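Gridlow block stacking: gallery

Pictures from the kitchen bench, kept with the notes for the Skemine task planner. Two are general views across the bench and two come from wrist cameras. Questions about the planner or the grasp code go to Gion Zürcher. 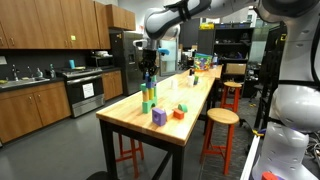 Gripper over the tower, pointing down at the small blue block on top. The base is the green arch.

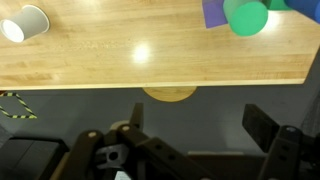
Wrist view with the fingers open and no block between them. The paper cup on its side is clutter as far as the planner is concerned.

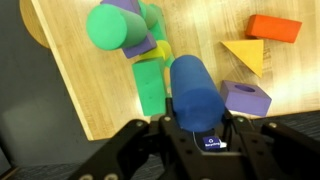
Wrist view with a blue cylinder in the grasp. The holed purple block is close to it on the right.

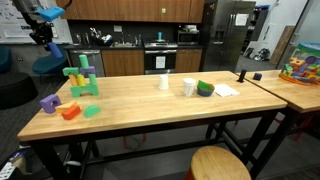
A tower with a green cylinder at the peak, standing on two yellow cylinders and the arch. Loose blocks in front and to the left, cups further along.

Page last changed: 19 November 2021

Software notes

Skemine plans over a support graph. Each block is a node and each edge means "rests on". A block can be picked only if nothing rests on it, and a placement is accepted only if the centre of mass falls inside the support polygon with a margin of 8 mm. Arches are modelled as two feet and a lintel. Until August they were plain boxes, and the planner would plan straight through the opening.

Pose estimates come from Mangubat, which fits the known block shapes to segmented depth. Cylinders lying down are reported without a roll angle. Half-rounds are still confused with short cylinders when seen end-on, and the fix for this is in the branch but not merged. Glare on the table top produces holes in the depth; these are filled from the table plane and flagged, and a grasp is not attempted on a flagged region.

The wrist view is used for the last part of the approach only. The controller takes up to 16 corrections before closing, then compares finger width with the width expected for the block. A mismatch sends the arm back to the pre-grasp pose and asks Mangubat for a new estimate. Foam compresses, so the width check is one-sided.

Motion is planned by Corkelance with a limit of 500 ms per query. If no path is found in that time the query is repeated once with a new seed, then returned to Skemine as a failed action. Speed is held to 70 per cent for free motion and lower when a block is held above a tower.

Known faults:
Object identity is lost when two green pieces touch.
The support graph is not rebuilt after a person moves a block unless the arm is at home.
Log times from the wrist camera and the controller differ by one control cycle. Replay corrects for this, the live viewer does not.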